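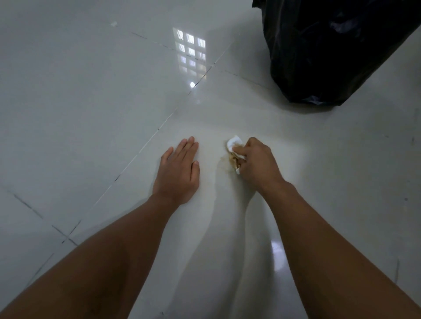 Who will read the letters from Flarkano when the chapel at Prasthorpe is closed?

The letters will go to the record office in the city, where any person may ask for them at the desk. Until that day they are in my kitchen, in 2 biscuit tins, and I am the one who reads them.

I should explain how they came to me. I was born in Flarkano, in the hills, in a house from which one could see the mission church and the mission school and also the river, which was more interesting. I came to England as a grown woman. By an accident of work I came to live only one bus ride from Prasthorpe, a name I had seen on a brass plate every Sunday of my childhood. The plate was on the wall beside the pulpit. It said that the roof was a gift of the friends in Prasthorpe. As a child I believed that Prasthorpe was a part of heaven, perhaps the part where roofs were made.

It is a town with a bypass and a good fish shop. The chapel stands behind the fish shop. The first time I went there I sat at the back, and the minister, at the door, asked me where I had come from. I said Flarkano. She held my hand for a long time and called other people over, and then they all held my hand. They were old, and their hands were cold from the hymn books. One of the women wept. I did not know what to do, so I said thank you for the roof.

After that I could not go to any other church.

When it was decided that the chapel would be closed, the minister asked me to come to the vestry. She opened the cupboard under the window and showed me the tins. For 63 years the church in Flarkano had written to the chapel, and for most of those years the missionaries had written in English. But when the last missionary couple went home, the letters continued, and then they were in our language. The chapel had kept every one. They had been opened with a knife, very neatly, and put back in the envelopes.

"Did somebody translate them?" I asked.

"I don't think so," she said. "We used to hold them up on Missionary Sunday. We prayed for you all, and then we put them away."

"You prayed without knowing what was in the letter?"

"We supposed that God could read it," she said.

She wanted me to make a short talk for the last service in July. Something from the letters, she said, something to show what it had meant. I promised it. I took the tins home on the bus, on my knees, and they were heavier than I expected.

I began in the evenings, after my supper. The first letters were as one would think. They gave greetings. They told how many were baptised and how the maize was. They asked for slates, and afterwards they gave thanks for the slates. I knew the handwriting of the old pastor from the certificates in my mother's drawer. His letter k had a long leg, like a goat standing on a rock.

Then there was a letter in a different tone. The pastor wrote that the roof was too hot. The friends in Prasthorpe had paid for iron sheets, and the missionary had been proud of them, but under the iron the people became faint at noon, and in the rains not one word of the sermon could be heard. He asked whether the friends would be offended if the church returned to thatch. He would do nothing without their blessing, he wrote, because the roof was theirs.

I looked for the answer, though naturally the answer would not be in this tin. The next letter was from the following year. He wrote again about the roof. He said that perhaps his letter had been lost on the way. He said the people had begun to sing during the rain, because singing could be heard and preaching could not, and that some of them now preferred the rain.

I put the letter down and went to wash my plate. I remember that singing very well. When I was small, the first drops would fall and the pastor would close his book in the middle of a sentence, and an aunt in the second row would start. We children prayed for rain in the sermon. I always believed it was an old custom of our church. I have even told English people that it was a custom, and one of them wrote it in a magazine.

He asked about the roof for 3 years. After this he did not ask any more. There were the greetings and the maize again, and the news of who had died. But at the end of each letter, below his name, he wrote one small sentence: *We are still under your roof.* I cannot decide how he meant it. In our language it is what a guest says, and also what a grown son says who would like to leave home.

I did not know how to make a talk from this. I thought of the hands at the door. I wrote one talk in which I spoke only about slates. It was a very correct talk, and I practised it in front of the wardrobe until I was ashamed.

So I went back to the vestry and told the minister. I read the two letters to her, and I translated slowly, for I wanted to be fair to both sides. She was packing hymn books into boxes for the auction. She stopped with her arms full and listened to it standing up.

"And the thatch would have cost how much?" she asked.

"Nothing. It is grass."

She put the books down. "My grandmother collected for that roof," she said. "They raised 300 pounds. They sold jam for it. She talked about it when she was dying." Then she said, "Read it. Read it to them all. It's their post."

The chapel was full for the last service, with cars left as far as the bypass. Chairs were put in the porch. I stood beside the table, because I do not like to go into a pulpit, and I read the letters in our language first, so that they would hear him, and then in English. I did not leave out anything. When I came to the iron roof I heard a movement in the benches, like when people look for their gloves. An old man in front said quite loudly, "Well, we should have asked." His wife told him to hush, but another voice said that he was right.

I read the small sentence also. I gave them both meanings. I had thought I would choose one on the day, and I found that I was not able.

There was no rain in Prasthorpe that afternoon. The sun came through the coloured window and lay on the floor and on the shoes of the people in the side aisle. The minister did not give her sermon. She had it in her hand, several pages, and she looked at it and folded it, and she asked if I would sing what my aunt used to sing. I have not a good voice. I sang the first verse alone, and then they knew the tune, since it was of course their own tune, carried out to us in a trunk before any of us were born. They sang it much slower than we do.

Afterwards we had tea in the schoolroom. The man who had spoken came to me with his cup and wished to know if the roof was still there. I said that it was, as far as I had heard, but that it was now painted green. He thought about this.

"Could a person write to them?" he asked. "Would they mind it, so late?"

I gave him the address on the back of the hymn sheet. He asked me to write it again in bigger letters, and I did so, and then his wife wanted one as well, in case he lost his.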